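Automation Planning, Unit 4: Budgeting for a Data Collection Station
Instructor: Sirkka Aaltonen

Read this before the costing exercise. You will price one station where a person works with hand-held grippers, and then the same station as a line in a yearly plan.

Start with the task list. The tasks decide the tools, and the tools decide the finger pads, the spares and the storage. Students often begin with the catalog and end up with a gripper that opens too narrow for half the objects.

Kitchen items look cheap and easy, but their shapes vary a lot. A flat handle and a polished metal neck on the same utensil ask different things of a pad.

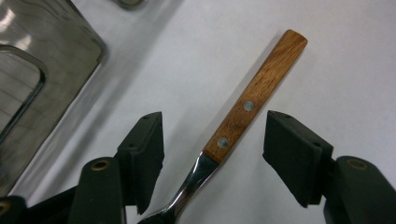
Fig. 1. Utensil with a riveted wooden handle, finger pads open on either side.

Put pads under consumables, with their own reorder point. The Plivitz quote used in class came to 1182 for the gripper pair, and it left out pads, cables and mounting plates. Ask for those in writing.

Next comes the work surface. Bins, boards, rails, stands and curtains rarely appear in a first draft, and they add up. Abhishek Semwal's draft for the Rokia site had to be revised in June for this reason. List every item that touches the floor or the table.
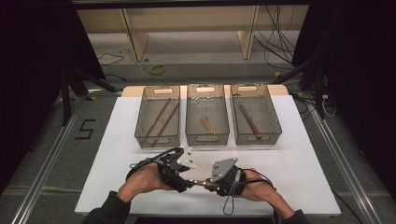 Should the station be bought as a package or in parts?
Parts cost less if someone on site can assemble and calibrate them. If that person's hours have to be bought in, get a package price as well and compare both totals over 3 years.

Objects are a separate line. Order duplicates of anything thin or made of light plastic, and keep the supplier's item number so a replacement matches. Mixed materials are worth paying for: clear plastic is hard for many cameras, and bare wood is a useful comparison.

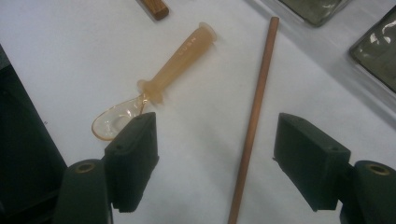 Fig. 2. Amber plastic spoon and wooden dowel on a white surface.

For the exercise, work in groups of 4. Hand in 2 sheets, one for purchase and one for running costs. Show freight separately. Ville Laitinen has the Nieminen price list; ask him for a copy before you start.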